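Dec 2, 2021

Started on the allergen side of the Renach muesli withdrawal. The sesame result came back from Sundell this morning and it matches ours, so the retained sample is positive and we can stop arguing about whether our kit was drifting. Batch 14 only. Batches either side were clean on both benches.

Label lists tree nuts and gluten but no sesame. The bakery runs a tahini bar on the same line and the changeover sheet between the two is signed, but the rinse swab box is blank. I've copied the sheet and put it in the blue folder. Noémie has the original.

Re-ran the spiked controls while waiting on the phone. Low spike recovered fine. High spike read a bit under, same as it did in July, so I've opened the new Hwang kit and put the old one aside with a note on the lid. Please don't use it for anything going on a report.

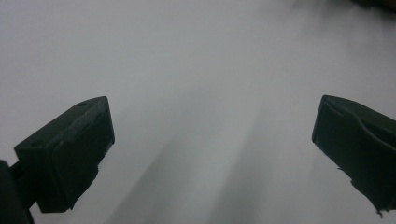

Extraction for the second set of bags: 4 bags, each blended whole, then subsampled. I had been scooping from the top of the bag and I think that was a mistake -- the seeds settle. One of the bags gave a negative off the top and a clear positive once blended. Method sheet needs changing to say blend first. Will draft it and leave it for Sekar to sign.

The Bustano store has pulled 300 bags off the shelf and is holding them out the back. They want to know if they can relabel and sell. Not our call. Passed it to the food safety officer with both sets of results.

Still to do:
- swab the blender between samples and log it, blank after every positive
- fridge 23 is reading warm again, move the extracts
- ask Sundell for their raw plate readings as well as the summary
- order more wide-mouth jars, the grey-lidded ones leak

Comments

Sekar Hutapea: Method change is fine by me. Can you put the blend time in as well? Last version just says "until uniform" and everyone reads that differently.

Noémie Friesen: Original changeover sheet is in my top drawer, labelled. Extracts are moved, bottom shelf of the other fridge.

Sekar Hutapea: Thanks. Jars ordered.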